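Pruvance is looking for households in Pirkville to try out the Kozma, a two-fingered hand-held gripper, in their own kitchens and dining rooms. The trial is paid. You don't need any experience with robots, and you don't need to own anything special.

Posted by Haruna Hamada, household trials. Applications close 31 Dec 2019.

## What the Kozma kit is

The Kozma is a gripper you hold and work by hand. It has the same fingers and pads as the one we fit to our Jinda arm, so what a person does with it at home can be used to teach the arm the same job. We sell the kit to research groups and small workshops. Up to now most of our feedback has come from people who work at benches all day, and we want to hear from people who cook, tidy and put the shopping away.

A household kit has two grippers, a charger, a carry case and a printed task book. It stays with you for the length of the trial and we collect it afterwards.
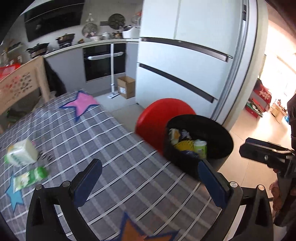
Most of the tasks are short. You pick things up from a table, put them in a bowl or a box, take them out again and move on to the next page of the task book. We would like you to use your own things: snack packets, bottles, small boxes, whatever is in the cupboard. Please don't clear the room first. A kitchen with the usual pots out and coats on the chairs is more use to us than a tidy one.

## What you would do

- Take part for 7 sessions, spread over up to four weeks. You choose the times.
- Work through the task book at your own pace. If a task is awkward or dull, mark it and skip it.
- Fill in a one-page sheet after each session. We want to know what slipped, what hurt your wrist and what you gave up on.
- Have one phone call with Janelle Maglaya halfway through, and one visit at the end when we pick up the kit.

Two adults can share a kit and swap over, or use one gripper each. Several tasks in the second half of the book are written for two people - if you live alone, tell us and we will send the single version.

## What we pay

Each household gets £600 on completion. If you stop early we pay for the sessions you finished, as long as the kit comes back. Travel to the briefing is paid separately on production of a ticket or a fuel receipt.

You can also keep the kit if you like it, at the trial price of £199. There is no pressure to do so, and most people on the bench trial handed theirs back.

## Who can apply

You should be 18 or over, live in Pirkville or within easy reach of it, and be able to hold a gripper in one hand for ten minutes at a time. Left-handed people are very welcome - we are short of them. Homes with children are fine, but the grippers are for adults only and the fingers can pinch.

Everyone who lives at the address has to sign the consent form, because the kit records the room while it is switched on. Recordings are kept by Pruvance and used for training and testing the Jinda arm. You can ask for any session to be deleted up to the day of the final visit.

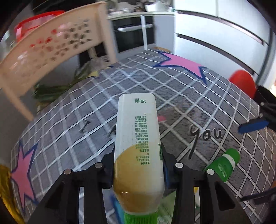 Bottles are the part of the book we most want tested. There are tasks for standing them up, laying them down, turning them over and passing them across. Do these with the caps screwed on tight, and keep glass and anything hot out of it. If a pad comes away from a finger, stop and ring us, and Remzi Yalçınkaya will post a new one the same day.

## How to apply

Write to Imelda Macaraeg, Household Trials, Pruvance, quoting reference 2242. Tell us:

- who lives with you and how many of you would take part
- which hand you write with
- whether you have a rug, tiles or bare boards where you would be working
- any dates in December you can't do

We don't need a CV. A few lines will do.

Teodoro Lagman will ring everyone we shortlist and go through the consent form before anything is signed. The briefing takes an hour and a half at our office, and you take the kit home with you at the end of it. Please bring proof of address.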